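Zakov Leisure Centre: frequently asked questions about membership and the gym

Who may join the centre?
Membership is open to anyone aged 16 or over. Residents of Gesia pay the lower rate of £46 a month on showing proof of address at reception.

May I bring my own kit into the gym?
Small items may be brought in.
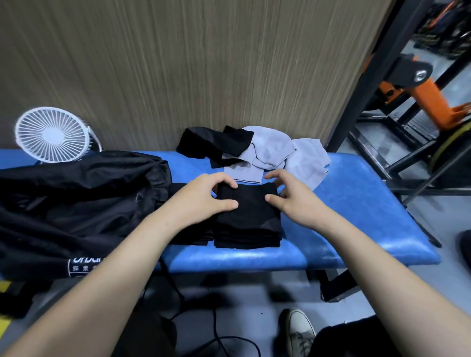
Bags must be left in the Salminen Wing lockers, which take a £1 coin - returned after use. Lockers are emptied each night at closing. Clothing is allowed on the gym floor if it is kept tidy, and a dark garment folded flat, like the black one on the blue bench, takes up little room. Please move your belongings when another member wishes to train.

Are towels provided?
Towels are included in full membership. Other visitors may hire one at reception. Lavender-grey towels are folded and stacked before use, and used ones should go in the bin by the changing rooms.

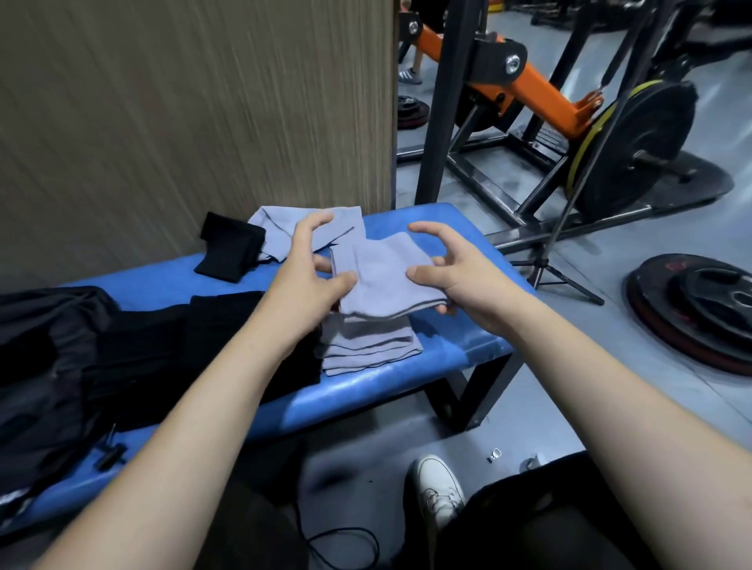

How do I cancel or pause my membership?
Please write to the membership office, giving 9 days' notice before your next payment. Membership may be paused once a year, for up to 76 days. No fee is charged for a pause on medical grounds.

Where can I park?
There are 81 spaces behind the building, entered from Zundiletti Road. Parking is free for members after 6 pm. Permits are issued at reception.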